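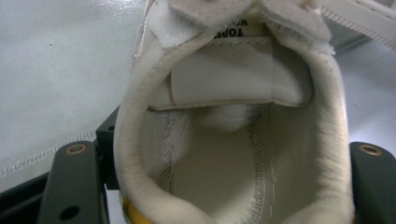

**Pourquoi apprendre à partir de démonstrations faites à la main, sans téléopérer le robot ?**
Parce que la collecte va plus vite et que le même outil passe d'un atelier à l'autre. Le bras n'intervient qu'à l'évaluation.

Notes orateur, Jerome Samonte, 2019-09-22

## Données (2 min)

- 660 démonstrations retenues, collectées en août à Prultard et à Jarketent.
- Tâche : saisir une chaussure, l'orienter, la poser sur le repère.
- 107 démonstrations écartées, surtout pour perte de suivi de la pince. Le dire tout de suite, la question viendra.

## Ce qui est difficile

Une basket blanche sur fond blanc donne peu de contraste. Le col rembourré est épais, et la vue plongeante dans l'ouverture laisse mal deviner la semelle. Les scratchs dépassent en haut. Nous n'avons pas segmenté l'objet : la politique reçoit l'image brute et l'ouverture des doigts.

## Méthode

Clonage de comportement, prédiction par séquences courtes. Deux variantes :

1. Solanki : image seule.
2. Galtell : image et historique de la pose.

Ne pas détailler l'architecture, renvoyer à l'annexe.

## Résultat

Galtell pose mieux, Solanki saisit aussi bien. L'écart vient de l'orientation finale. Sur les modèles à tige haute, les deux variantes échouent souvent et nous n'avons pas encore d'explication solide.

Si on me demande le transfert vers un autre bras : pas testé.

Passer ensuite aux courbes, puis laisser la parole à la salle.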